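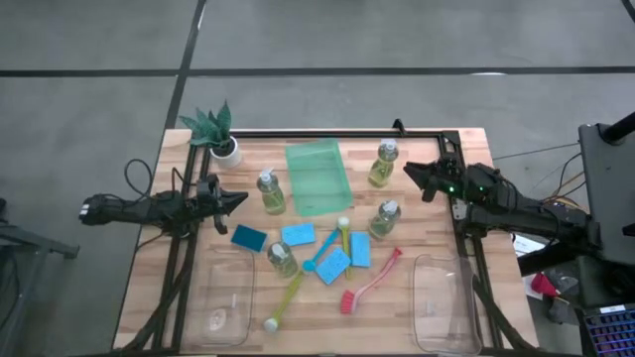

Svenja Moser
Thu 21 July

I have now read all six issues of Cutaren, twice, and I'd like to talk about it, so those of you who follow me for the bread can mute me until dinner.

For anyone coming in cold: Cutaren is a cape book set in a river town called Gimport. The lead is Bronel, who can hold her breath indefinitely and is very strong, but only when she's doing it. So every fight scene is a woman with her cheeks puffed out.

That means the hero can't talk while fighting. No quips. No "you'll never get away with this." After thirty years of reading people explain the plot to each other in mid-punch, I felt my shoulders come down.

Issue one is mostly setup and I won't pretend it's great. There's a bank job. There's a mentor who coughs in panel two, so you can go ahead and order the flowers.

It also has a two-page map of Gimport with every street named, and I assumed it was padding. Then issue three has a chase that follows the map exactly, down to the bridge that doesn't connect to anything. I went back and traced it with my finger like a child.

Issue two is where the art wakes up. The flooded theater sequence is 20 panels on a single spread, all the same size, and the water line creeps up one notch in each. You read it holding your own breath. I made it to the second row.

The colors deserve a word. Everything above water is the yellow of an old phone book. Everything below is a green so nice you start to wonder why she bothers coming up. I think that's the point, and issue five more or less says so.

Now the villain. Thammasiri is a retired harbor pilot who wants to move the river four streets to the left. That's the plan. He has paperwork for it. He has been to the hearings.

He's the best thing in the book. He never raises his voice and he's very likely right about the river. When Bronel finally corners him in issue four he offers her a chair and shows her the flood tables, and she has to let her breath out to answer him. So she loses all her strength just to say "Yes, but."

I put the issue down and went and stood in the kitchen for a bit.

Things I liked less: the brother. Every issue stops for the brother. He runs a radio repair shop, he's worried about her, he has a beard that changes length between pages. In issue three he's clean-shaven going into an elevator and a lumberjack coming out.

Also the lettering. Bronel's thoughts are in pale blue script on pale blue boxes, and since she can't talk in the fights, that's where all her lines are. I read most of issue two tilted toward a window.

And the crossover. Issue five has a guest hero, a man in a gold helmet from some other book by the same publisher, who shows up, punches a crane, tells everyone to pick up his own series and leaves. It takes four pages. The crane is never mentioned again. I miss the crane.

To be fair to issue five, the other pages are lovely. There's a quiet stretch where Bronel goes swimming on her day off, no villain, no brother, and the artist draws the riverbed: bicycles, a piano, a row of mailboxes from the old street. No captions at all. If you only flip through one issue in the store, make it that one and start after the helmet.

Issue six, spoilers, scroll on if you care.

OK. The river moves. He does it. There's no last-second save, the gates open, and the water goes where he said it would go, and most of the town is fine. Most. The theater isn't, and neither is the radio shop.

The brother gets out, sadly. Beard intact.

Then there's the last page, with Bronel standing in the dry riverbed in full costume, just breathing. Ordinary breathing, so no powers whatsoever. Thammasiri is on the bank with two coffees. I can't tell if one's for her. I've looked at that panel more than I've looked at some relatives.

Spoilers over, welcome back.

Somebody is going to ask if it holds up against the big river-town books of the nineties. I read those in a bathtub at fifteen and can't be trusted on them. I remember a lot of trench coats.

The print run was 3000 and my shop got six copies of the finale, one of which went to a man who bought it thinking it was about fishing. I was behind him in line. I said nothing. I hope he's having a wonderful time.

A collected edition was supposed to be out in June. It's not out. The publisher's page says "soon," in the same pale blue on pale blue, so it might say something else.

If you can find the singles, skip the variant cover on four. It gives Bronel a sword. She doesn't have a sword. There isn't a sword anywhere in the book, I checked the piano.

Somebody in the replies wants a score. I don't do scores, I do shelves, and this goes on the one by the bed, next to the flashlight I now need to read it.

Replying to three of you at once: yes, she can sneeze. Issue two, bottom of page nine. It goes badly for the building.

Right, the dough has been sitting this whole time. Bread people, you can unmute.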